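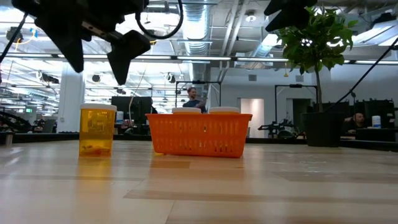 Medication storage is a subject on which most households hold firm opinions and keep poor records. The present entry sets out the arrangement adopted in my own household in October, together with the considerations that led to it. It continues the series on small domestic systems, of which the linen shelf and the key hooks were the first two installments.

The previous arrangement consisted of a kitchen drawer. The drawer held the current prescriptions, several expired ones, a quantity of loose adhesive bandages, a tape measure and the warranty papers for an appliance we no longer own. Items were placed in it as they arrived. Retrieval depended on memory, and on two occasions during the summer a refill was requested for a medication that was already in the drawer, behind the warranty papers.

A review was therefore undertaken. My brother-in-law, Cameron Moffat, was staying with us that week and took part in it, having reorganized his mother's supplies after she moved to Branitz. His recommendation was to abandon drawers altogether. A bottle lying on its side in a drawer presents whichever part of its label happens to be uppermost, and the reader must pick up each one in turn. A bottle standing upright in an open basket presents its cap, and may be lifted out by it.

The basket selected was a small plastic one with slotted sides. It was purchased at the housewares counter in Fustilbridge, where the same model was offered in white, gray and orange. Orange was chosen. There was some resistance to this on grounds of appearance, and I recorded my own objection at the time. I have since withdrawn it. The basket can be identified from the doorway, and no member of the household has asked where it is kept. The slots are of practical use as well, as a spill can be rinsed through under the faucet and the basket left to drain.

The following rules have been adopted.

Only medications in current use are kept in the basket. Anything discontinued is removed on the day it is discontinued and placed in a paper bag in the hall closet, to be taken to the pharmacy's collection bin on the next visit.

Containers remain in the packaging supplied by the pharmacy. I had at one time transferred tablets into matching glass jars, which looked very well on the shelf. Thilini Miah, our pharmacist, asked me to stop doing so, and explained that the amber color of the standard bottle protects its contents from light and that the label is of little value once it has been parted from what it describes. The jars now hold buttons.

A bottle that is running low is taken out of the basket and stood beside it. This is the single most useful rule of the set. It requires no list and no telephone reminder. A bottle outside the basket means that a refill is to be ordered, and the person who orders it writes the date on a strip of masking tape and attaches the strip to the cap. When the new supply has been collected, the strip is discarded and the new bottle takes its place in the basket.

The threshold for "running low" was the subject of discussion. We began at three days' supply and found this insufficient, particularly where the prescriber's office had to be consulted before a renewal could be issued. The threshold now stands at six days. Readers whose pharmacy delivers by mail may wish to set it higher.

The location of the basket was considered separately. The bathroom was ruled out on account of steam, and the windowsill on account of sun. The shelf over the stove had been proposed by my son and was not pursued. The basket is ordinarily kept on the upper shelf of the dining room cabinet, behind a door that latches, and is brought to the table at breakfast and returned when the dishes are cleared. Households with small children or frequent visitors should use a cabinet that locks. Ours was fitted with a lock before my sister's grandchildren came for the holidays, and the lock has been left in place.

One difficulty remains. White caps are very much alike when viewed from above, and in the second week I picked up the wrong bottle and noticed only on reading the label. No harm was done – the label is always read before anything is opened, and this will not change. Victor Mwakyusa, who wrote in response to the entry on key hooks, has suggested marking each cap with the first letter of the drug name in permanent ink. I have tried this for two of the bottles. The ink wears off where the thumb presses down to release the cap, and the letters must be renewed from time to time. Small round stickers from the Moneck stationery range have been ordered as an alternative and will be reported on in a later entry.

With regard to cost, the basket was the only purchase required. The masking tape was already in the house. The drawer has been emptied, washed and assigned to dish towels, and the tape measure has been moved to the toolbox.

Correspondence on the subject is welcome, particularly from anyone managing supplies for more than one person. Our arrangement serves two adults with modest requirements, and I would not claim that a single basket is adequate beyond that. A separate basket for each person, in separate colors, would seem the natural extension. The next entry will concern the pantry, where the situation with regard to rice has become serious.

Search this blog
Search

Contact | Copyright Elias Chidiac. All rights reserved. | Back to top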